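Gendenach insulated lunch bags: frequently asked questions

Last revised 2018-12-03

What is the capacity?
The standard bag holds 58 ounces of liquid volume, measured with the zipper fully closed. The large bag holds 900 cubic inches and is listed separately under Prinumora.

How long does food stay cold?
With one frozen pack, expect 3 hours at room temperature. Add a second pack against the opposite wall for longer shifts. The lining slows heat transfer and does not cool food by itself.

Can I machine wash it?
No. Machine agitation separates the padding from the outer fabric. Wipe the lining with a damp cloth and mild dish soap, then leave the zipper open until the inside is dry.

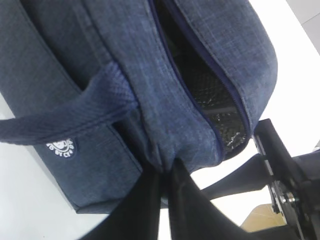 How do I get rid of a sour milk smell?
Mix one tablespoon of baking soda into a cup of warm water, wipe down all inside surfaces, and leave for ten minutes. Wipe again with plain water. Repeat the next day if the smell remains.

The zipper sticks at the corners. What should I use?
Rub a plain wax candle along the teeth and run the slider back and forth several times. Do not use cooking oil, which collects crumbs.

Can hot and cold items share one bag?
They can, but both will drift toward the same temperature. Use a vacuum jar for the hot item.

Where do I send a bag for handle repair?
Write to Nathalie Brouwer, Repairs, and quote form 1265. Bags must be empty and clean.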